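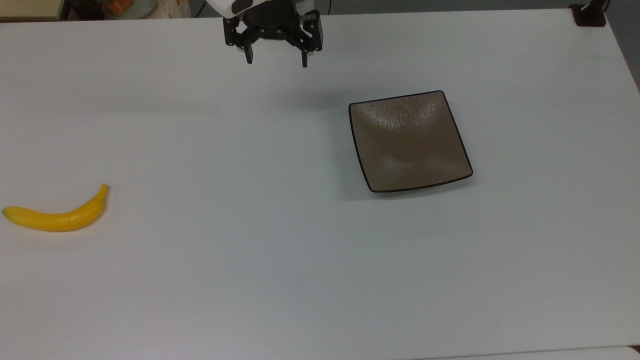
Figure 1. The banana and plate task, with the gripper open.

Can a Machine Lay the Table Yet? Project report, Multholm Technical College

When we chose our subject in January, most of us expected the hard chores to be the ones people grumble over, like ironing or cleaning the oven. After a term spent with a robot arm I have come to think that picking up a piece of fruit and putting it on a plate deserves a good deal more respect than it gets (my family are rather tired of hearing this, I'm afraid!).

The question came from two places. Bendov, a café near the college, wondered whether a machine could help with setting out breakfast, and Calvo, a small grocer's, asked much the same thing about filling its shelves. Both jobs come down to picking something up, carrying it and putting it down gently where it belongs, so that is what we practised.

Our task was kept very plain. The banana goes on one side of a white table, the square brown plate goes on the other, and the arm has to bring the two together. A person does this without a thought, usually while talking. The arm has to find the banana, turn its fingers across the curve, close them, lift, and let go over the dish and clear of the raised sides.

We made 100 attempts using the Zavon control program, and 19 of them failed. In 7 of those the fingers closed too near the stem and the banana swung round, and the others were mostly poor releases, with the fruit resting half on the rim. Moving the plate between attempts caused more trouble than moving the banana, which surprised us all, and I would dearly like another term to find out why.

Would I let it loose in the café? For one dish and one kind of fruit, with somebody close by, I think I would. A full breakfast table with cups and spoons and a wet cloth left in the middle is a long way off, and at the 3000 pounds we were allowed for the whole project, Bendov would do better to spend the money on extra morning hours for its staff.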